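Lokitz Snack Basket, Small, Gray

Item 206 — in stock

We have carried the Lokitz basket for a good while now, and it is still the one we reach for when a customer asks what to do with all the little packets that end up loose on a table or at the back of a drawer. You know the sort of thing I mean: the candy, the half-size bags, the little boxes that fall over if you so much as look at them! It is a plain gray basket with square openings all over, so you can see what's inside without tipping everything out, and crumbs fall through instead of gathering in the corners.

It goes nicely on a kitchen table or a desk, and four of them will sit side by side on most pantry shelves. We like a mix of shapes in ours — something flat, something slim, a small box or two and a few wrapped candies for whoever is passing.
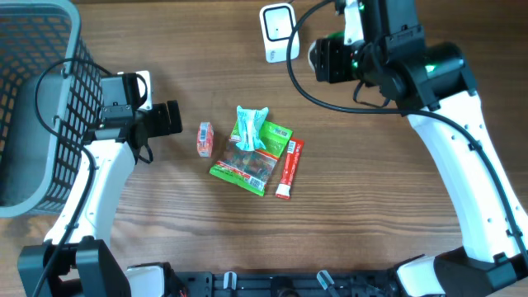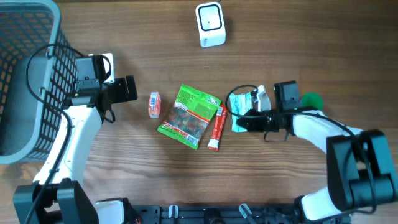 The gray basket on a wooden tabletop, with a green snack bag, a slim red packet and a small orange-and-white box.

When you fill it, put the boxes in first and stand the slim packets up along the side, then lay the bags over the top, where they won't get crushed. Wrapped candies can go in last and will find their own gaps. To clean it, a rinse under the faucet and a soft brush through the holes will do nicely, and then leave it upside down on a towel overnight. Please keep it out of the dishwasher, as the rim can warp.

Baskets are sold singly or in a carton of 50 for offices and schools — just write to us before ordering a carton, and we will check what's on the shelf and work out the shipping with you. Snacks are sold separately.

Related items
Skineo Drawer Divider
Ilent Pantry Tray, Long
Begum Candy Jar with Lid
Lokitz Snack Basket, Large (Item 333)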